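The Machine Said It Was Fine

October 2021
By the Kasix workshop columnist
Last updated: December

The fault report from the Jesum refurbishing line runs to 303 lines, and the word "success" is on most of them. I read it twice. In one shift the robot logged 200 removals of expansion cards from old office computers, and 6 of those cards came out with the slot still attached to them. The log scored all 6 as clean.

That is the part that bothers me. Machines break things, and so do people. I have cracked a slot latch with my own thumb and sworn about it for an hour. But I knew I had done it. The Jesum cell pulled, felt the card come free, and moved on to the next case. The boards went down the belt to testing, where a technician found plastic hanging off the gold contacts and hit the stop button.

Katimero, which built the cell, says the force limit was set too high and has now been lowered. Fine. I have heard that explanation for every kind of robot accident short of a fire. Lower the limit and the arm will give up on cards that are merely stiff, and some manager will notice the shift totals dropping and ask for the old number back. The repair lasts as long as the patience of whoever reads the totals.

The sales pitch for this work has always been that computer cases are standard. Same screws, same slots, same card, over and over. People who say so have spent their time with drawings. Ten years under a desk does things to a machine. Dust packs into the latch at the end of a slot. A bracket gets bent by somebody in a hurry. A wire ends up where the last repair left it.

Pulling a graphics card is a two-handed job, and the second hand is the one that matters. You hold the latch open with a finger and rock the card a little with the other hand, and you feel the far end start to let go. A gripper comes at it from above and gets whatever room the case allows.
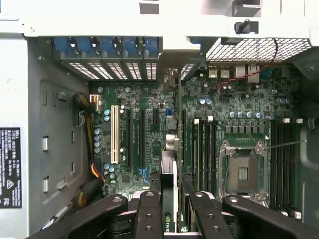

Clearance is what I would have asked about first, before any talk of force limits. Work inside an old Dell tower leaves very little of it. With the processor out and the memory slots bare, you might expect plenty of space, but the crowding is around the card. Two of the black fingers come up on either side of an NVIDIA card, close enough that one of them hides part of the lettering, and there are long slots and small capacitors over to the left. A slip of a finger's width in there is a ruined board.

The Ait Brahim depot, which sends its machines to the line, has been told to expect 1,185 more units processed before the end of December. I would like to know who is going to look at them. The old plan was for the robot to check its own work and for people to check a sample. After this, I don't see how the first half of that plan stands up. A gripper that can't tell a card from a card with a slot on it has no business grading itself.

What I want is dull. Put a person at the end of the line who looks at every board for a month. Count a broken slot as a stop, the same as a trapped hand. Publish the log next to the technician's notes so the rest of us can see how often they disagree.

Katimero says the cell has been back in service since the change, with no further faults recorded. It had no faults recorded the first time either.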